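4.2 Drafting and the value of a rider's number

It is often said that a rider in the wheels spends far less energy than one in the wind, and that a breakaway is therefore a poor bet on a flat stage. We do not dispute the direction of the effect. We do doubt that the size of it can be read from power files alone, as the Utik and Piltel models both try to do. Each treats a rider's place in the bunch as known, when in practice it is guessed from speed, gradient and the gap to the next file in the set.

To test this, we took 39 stage files from the Haverford road races and asked both models to rank the riders by effort saved. They disagreed on the top rider in 10 stages. In five of those, the rider chosen by Utik had been dropped before the last climb, and it is hard to see how such a result could help a team plan anything. Changing the assumed wind by a small amount moved the rankings again - a bad sign for a method that claims to be stable.

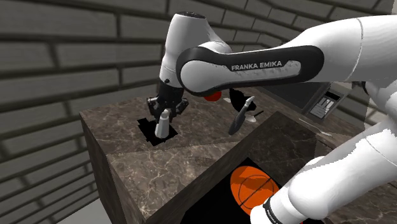

Figure 3. Simulated view of a robot arm over a countertop, with a gray brick wall behind.

The supporters of these models may answer that errors cancel out over a long race. Perhaps they do, but we found little to support this. A rider who sits near the front to protect a leader is in the wind day after day, and the models score that rider as wasteful each time. The same mistake is made in the same direction, so adding more stages only makes the wrong answer look firmer.

The Flotel correction, which adds a fixed allowance for team duties, did somewhat better on mountain stages. On flat ones it made no clear difference. We also note that the allowance was set using races much like the ones it was later tested on - a weakness its authors mention only in passing. Until it has been tried on a full season of new files, we would treat any claim about who "saved" energy for the final climb as a guess with decimals attached. The time trial files are handled separately in Section 5, where drafting plays no part.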